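The Bench Kit, Reconsidered
By Covadonga Toledo

At Vokemthorpe, the question of what belongs on a shared workbench has occupied the maintenance office since March. The office issues kits to 20 benches, and its register now lists 1,463 small items, from hand tools to cleaning supplies. A tool is of little use if it must be hunted for. 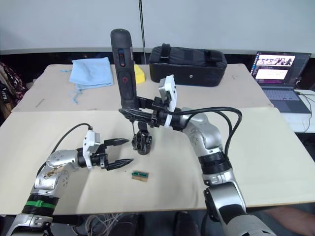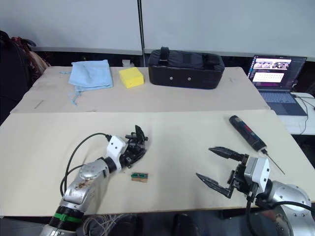
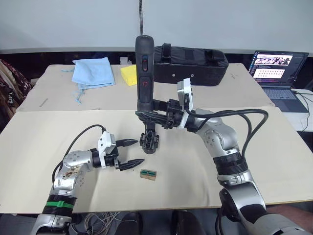

A block with a green strip, lying flat on the tabletop.

Under the revised policy, drafted by Bjartur Bergmann, each bench keeps only what is needed for the work at hand. Powered tools are to be set down within easy reach and returned to storage at the end of each shift. Cloths are folded after use. Sponges are replaced on a fixed schedule and may not be shared between benches.

Villads Nørgaard, who oversees purchasing, notes that cases and pouches receive the least attention and cause the most confusion. Two benches may hold identical black cases with different contents. Labels will therefore be fitted to the inside of the lid, where they are protected from wear.

The tabletops themselves are also under review. Pencil marks made during layout work are permitted, provided they are erased before the next user arrives. Boards with deep scratches will be turned over or replaced.

Staff may submit requests for additional items to the maintenance office before 4 p.m. Requests are considered monthly, and approved items are added to the register before they are issued.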